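The Drawer Test

Every few months a relative sends me a video of a robot folding a towel, usually with a note saying my job is next. I did housekeeping and then stockroom work for the better part of my life, so I take these notes in the spirit they're meant, and I always watch the video to the end. The towel is generally square. It is generally one towel. Somebody has put it on a table with nothing else on it, and I find myself wondering who cleared the table.

I want to say right away that I'm rooting for the machines. I have bad knees and a shoulder that predicts rain, and if something on wheels wants to come and pick up after me, it can have its own key to the front door! But I've been asked so often this year whether robots can do chores yet that I thought I'd better set down an answer, and my answer is that they can do parts of chores, in certain rooms, on a good day.

Back in March I read a long article about the picking line at the Lanwood warehouse, where a Muvier arm moves boxed goods from one belt to another. The writer was very taken with it, and I would have been too. It was said to handle 718 boxes between one break and the next without a complaint. I've worked that kind of line, and I never did 718 of anything without a complaint. But they were boxes. They had corners, they came facing the same way, and the belt brought them to the arm so the arm never had to go looking.

Now think about a desk drawer. I mean the one where everything goes when company is coming. You pull it open and there are clips, a packet of something, chopsticks from a takeout order, a toy some child left behind. All of it touches, and half of it is lying on top of the other half. You or I would put a hand in without looking, feel around, push the sticks to one side with the back of a finger and come up with the thing we wanted, all while talking on the phone. 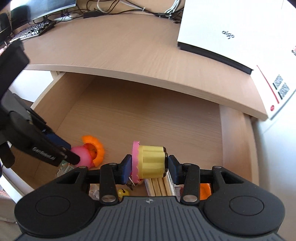 That little push with the back of the finger is what I keep coming back to. I never taught it to anyone, and I trained a good many new people in my years at the Castaño, a hotel with 326 rooms and (it seemed to me) at least that many junk drawers. I taught corners on sheets and which bottle went with which tile. I never once had to explain that a soft toy squashes and a hard one slips, or that you hold a thin stick differently from a round ball. People arrived knowing it. A machine has to get it from somewhere, and I gather that getting it is slow, patient work, a great many drawers' worth.

Then there is the deciding, which is a harder business than the gripping. My sister-in-law and I once spent four hours on a single kitchen in Mineck, and I'd guess more than half of that was standing there holding something up and asking "Keep?" A toy cupcake may be trash in one house and the most important object in the building in another, and you find out which from a person's face. I don't know how you put that in a machine. Maybe you don't, and it just holds the thing up and asks, the way we did. I could live with that. I'd even put the kettle on.

So when people ask me how long, I say nine years, mostly so they'll stop asking. I'd expect the shop floors to go first, because a shop floor can be arranged to suit the worker, and always has been, whether the worker had knees or not. A house gets arranged by whoever was in a hurry last. Mine certainly does.

In the meantime I have a drawer of my own that won't close all the way, and I've been putting it off since summer. I think there's a tape measure in there.

November 15, 2020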